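Working from the Loft: Do Converted Attics Help People Study?
Jordan Stockdale, with Chepkoech Ndung'u
Module tutor: Dean Hebden

Loft conversions are sold as the answer to home working. The Derilholm leaflet we began with claims a room under the roof "boosts focus". It gives no source, and when we wrote to ask for one in September we got a price list back.

We sent a survey to 200 households in Dromdale and read every reply. Most people liked their loft room. That tells us very little, as anyone who has paid for a conversion has good reason to say it was worth it.
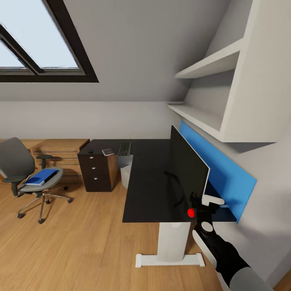

Does a skylight make a room better to work in?
It gives more daylight than a small side window, but people in our survey also complained of glare and summer heat, so the gain depends on blinds and on where the desk goes.

Noise was the next claim. Roy Mellor let us leave a sound meter in his loft and in his back bedroom for 3 nights each. The loft was quieter for traffic and much louder for rain. We would not build a theory on one house, though the leaflet seems happy to build one on none.

Storage came up more than we expected. Low walls waste floor space, and fitted units are the usual cure. Whitlock, a local joiner, quoted us £1,077 for a plain run of cupboards, before painting.

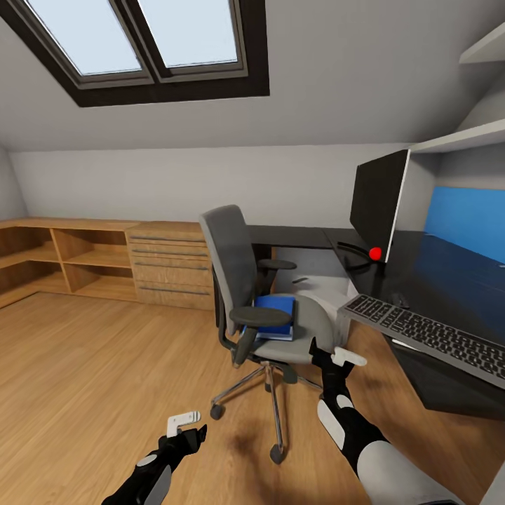 A free-standing bookcase would cost far less, but several people said theirs would not fit under the slope. Asif Lashari had sawn the top off his.

We also tried a simple reading test, with the same students working upstairs and downstairs. Scores hardly moved. The second sitting was slightly better wherever it took place, which looks like practice to us. 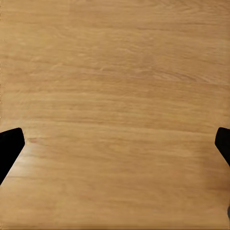 The test was short and our group was small, so a real effect could have slipped past. We should have swapped the order for half the students and only thought of it afterwards. Chepkoech still thinks heat matters and wants to repeat the test in warm weather. I would want to see room temperatures logged first.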